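Accueil Manuels Sciences du quotidien Chapitres Glossaire

Ce site utilise des cookies pour mesurer son audience. Accepter Refuser Personnaliser

Chapitre 7
Le gobelet, ou l'art de tenir debout

Rares sont les élèves qui ouvrent un manuel dans l'espoir d'y rencontrer un gobelet. Qu'ils se rassurent, il ne sera pas question d'autre chose pendant les prochaines pages, exercices compris. L'objet est modeste, il coûte peu, il finit sous l'évier avec un fond de produit vaisselle. Il pose pourtant dès qu'on le manipule trois ou quatre problèmes de géométrie et de mécanique que les auteurs de programmes préfèrent d'ordinaire confier à des cônes sans nom et à des solides « supposés homogènes ».

Commençons par la forme. Un gobelet ordinaire est un tronc de cône : deux disques parallèles de rayons différents, reliés par une paroi oblique. Le petit disque est fermé, on l'appelle le fond. Le grand ne l'est pas, et c'est par là qu'on boit. Cette légère inclinaison de la paroi permet d'empiler les gobelets, et donc aussi de ne plus jamais pouvoir les séparer (voir l'exercice 4, que nous recommandons de faire assis).

Vient ensuite la question de l'orientation. Posé sur son fond, le gobelet vide repose sur son petit disque, avec un centre de gravité situé au-dessus de la mi-hauteur si la paroi pèse nettement plus que le fond. Retourné, il s'appuie sur son bord le plus large et son centre de gravité descend d'autant. Il est alors plus stable, et parfaitement inutile à qui a soif.

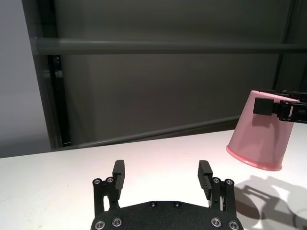 Duangjai Somboon objecte qu'un gobelet retourné n'a rien d'inutile : chez elle, à Tekelthorpe, on les range tous ainsi, à cause de la poussière, et elle ne voit pas pourquoi un manuel prendrait le parti du buveur contre celui de l'étagère. La remarque est juste. Nous la retiendrons au paragraphe 7.2, où la stabilité sera étudiée sans préjugé de soif.

Reste le cas intermédiaire, le plus intéressant, celui du gobelet penché. Tant que la verticale passant par le centre de gravité traverse la surface d'appui, il revient à sa place quand on le lâche. Au-delà, il tombe - de préférence vers le clavier. L'angle limite dépend du rayon d'appui et de la hauteur du centre de gravité, deux grandeurs que vous mesurerez vous-mêmes avec une règle, un fil et un peu de patience.

Matériel pour le chapitre : un gobelet en plastique, une règle graduée, du fil, 200 millilitres d'eau. L'eau ne sert qu'à partir du paragraphe 7.3. L'expérience nous a appris à l'écrire en toutes lettres.

7.1 Mesurer un tronc de cône

On notera R le rayon de l'ouverture, r celui du fond et h la hauteur, prise verticalement et non le long de la paroi.

À lire aussi
Chapitre 6 : La cuillère comme levier
Chapitre 8 : Pourquoi la tartine
Corrigés des exercices, cahier Fovwood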